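# About Mivis

Hi, and welcome! I run Mivis, a lunch kitchen on Mbeki Street in Trarcombe, and I wrote this page myself, so blame me for the brackets.
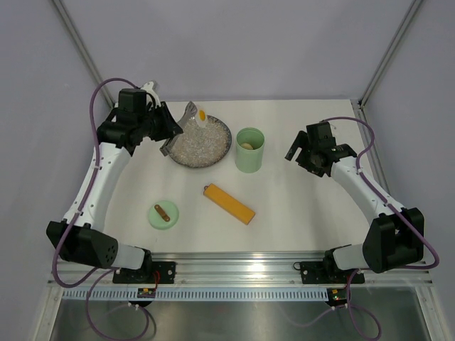

## Who we are

We cook and pack lunches for schools, offices and a couple of clinics on our side of town. Rice plates mostly, noodle boxes in the cold months, and a breakfast tray with an egg on it that I thought would sell to night shift people and ended up selling to everybody. On a full day we send out up to 1,000 lunches, and every one of them has to be on a van before the school bells go.

I started out cooking for one office. They had a terrible vending machine and I had a rice cooker the size of a laundry tub, and it grew from there. We moved into the Mbeki Street building when the old place ran out of outlets (I mean that literally, we were unplugging the fridge fan to run the label printer). We've got a proper cold room now, a loading door that closes most of the time, and a back room with a robot workcell in it. People always ask about the back room, so most of this page is about that.

## Why a lunch kitchen has robot arms

It started with wrists. If you've never worked a plating line, it goes like this: scoop, level, turn, set down, slide, next. Scoop, level, turn. You do that from before sunrise until the vans leave, and you do it standing up, next to a cold room, in gloves that never quite fit. I did it for years and I still wake up with my right hand half asleep.

People who are good at plating are good at a lot of things. They know when the rice is too wet by how it leaves the spoon. They catch the tray with the wrong label. They know which school has the kid with the sesame allergy without looking at the sheet (they look at the sheet anyway, please don't write in). And I was paying them to be a scoop! It bugged me for a long time before I did anything about it.

So I went looking for help with the scooping and the setting down. I looked at the big filling machines first. They're wonderful if you make one thing forever. We change the menu every week, and sometimes at seven in the morning when a delivery doesn't show. A pair of arms you can teach seemed like a better fit for people like us, and after a lot of phone calls and one very long spreadsheet, that's the way we went.

We call the project Drumitz. It was the name on a crate that sat in our hallway for so long that everyone started using it as a place ("it's over by the Drumitz"), and when the workcell went in where the crate had been, the name stayed put.

## What goes on in the Drumitz room

It's a white table with walls, and an arm reaching in from each front corner. On the table we set out the kind of stuff the arms would have to deal with out on the line: a plate with a heap of something that moves like rice, a cup, a little dish. The left arm gets the gray spatula thing to hold, and the other one can keep its fingers free for picking up. Yes, the fried egg is a toy. It has become something of a mascot and there's talk of putting it on the aprons.

I get a lot of questions about why we don't practice on real lunch. We do some of that too! But a real egg is one try and then a mess, and a toy egg will let you slide a tool under it all afternoon. Eggs are hard, by the way. I can't tell you how much respect I have for the human hand now. You and I pick up a fried egg without thinking and put it on top of rice, slightly off center so it looks nice, and we're already talking to somebody while we do it. Try explaining "slightly off center so it looks nice" to a machine.

Teaching goes in sessions. Somebody from the line comes in, we lay out the table, and they work through a task over and over, changing it a little as they go. Plate more to the left. Cup further back. Some other odd-shaped thing right in the middle where it's annoying. My cooks are brilliant at this part, because they know every dumb way a tray can go wrong. An engineer would set the plate down neatly. My people set it down the way it gets set down when the phone's ringing.

We keep a notebook on the shelf outside the door, and anybody can write in it. A lot of the entries are useful ("goes in too flat, pushes the rice instead of getting under it"). A lot of them are drawings of the egg.

## What it's changed for the people here

I want to be straight about this part, because I know how it sounds when the owner of a place says the robots are good for everybody.

When I first brought it up at our morning meeting, it went quiet. Then somebody asked the obvious question, which was whether they should be looking for another job. I said no, and I could see that "no" from me wasn't worth a whole lot without something behind it. So we wrote it down. No one at Mivis loses their job or their hours to Drumitz, and it's in the same binder as the sick leave and the holiday pay. Anyone who works here can go read it. I signed it, and then I had it looked over by someone who knows more about contracts than I do, and I signed it again.

Here's how the work has shifted so far:

- Four of our line crew now split their week between plating and the Drumitz room. The teaching hours are paid at a higher rate, and they're real hours on the schedule, so you don't squeeze them in on your lunch break.
- Nobody plates for more than two hours straight anymore. We should have done that years ago and we didn't need a robot to do it, I know. Planning the teaching sessions forced me to redo the whole schedule, and once it was on paper I was embarrassed at how it had been before.
- The crew decides what gets taught next. I get a say, the same as everybody, and I've been outvoted on soup.
- Breaks are breaks. We had a spell where people drifted into the back room with their coffee to watch the arms, and then got pulled into fixing something, and then it was time to go back on the line. That's stopped (the coffee especially).

Not all of it has been fun. Some folks tried the teaching and hated it, and I understand that. It's slow and fiddly and you're on your own with a table, and if what you like about kitchen work is the noise and the company, it's a lonely couple of hours. They went back to the line full time and there are no hard feelings. We also had a rough patch when people felt they were being watched. We talked it through, and the rule now is that whatever gets recorded in the Drumitz room is for teaching the arms. I don't use it to judge how fast anybody works, and it doesn't come up in reviews.

And there's the thing I didn't see coming, which is how much we all talk about the work now. When you have to break down a scoop into its parts, you find out that the person next to you has been doing it a different way the whole time. We had a genuine argument over whether you level the rice before or after you turn the plate. It went on for days! Both sides had a point, and the way we do it now is sort of a blend, and my wrist likes it better.

## Where we are with it

Every lunch you get from us today was plated by a person. I put that in plain words because I've seen the rumor going the other way, and one customer wrote to ask if a robot had forgotten her pickles. That was us, sorry. That was me, I think.

The plan is to bring the arms out to the end of the line in October for one job only, which is setting the egg on the breakfast tray. If they're ready, great. If they aren't, we'll keep at it in the back and the eggs will go on by hand as usual. There will be a person at that station either way, checking each tray and closing the lid, and that person can stop the whole thing whenever they like without asking me.

What I'd like after that is for the heavy, same-y stuff to slowly move over, and for my crew to do more of the tasting, the menu planning and the customer visits. A few of them have already started going out to the schools on delivery days, and the kids tell them things they'd never tell me. That's how we found out about the peas.

## Coming to see us

We're happy to show people around if you write ahead. Mornings are out, since you'd be in the way of the vans, but early afternoon works well and there's usually lunch left over. You'll need closed shoes and a hair net, and we have plenty of hair nets. Please stay outside the workcell when the arms are on, and keep scarves and lanyards tucked in.

School groups are welcome too. Tell us how old the kids are and we'll set up something they can have a go at, like plating rice themselves and then teaching a classmate to do it with words only. It gets loud.

If you're looking for work, we're usually hiring for the line and for early driving shifts. You don't need to know a thing about robots. If you want to learn, you'll get a turn in the Drumitz room after your first couple of months, and if you don't, that's fine, there's always rice.

Orders, allergy questions and complaints about pickles all go to the front desk, by phone or in person at the Mbeki Street door. Ring twice, the first one sticks.

*Page last updated 4/18/23*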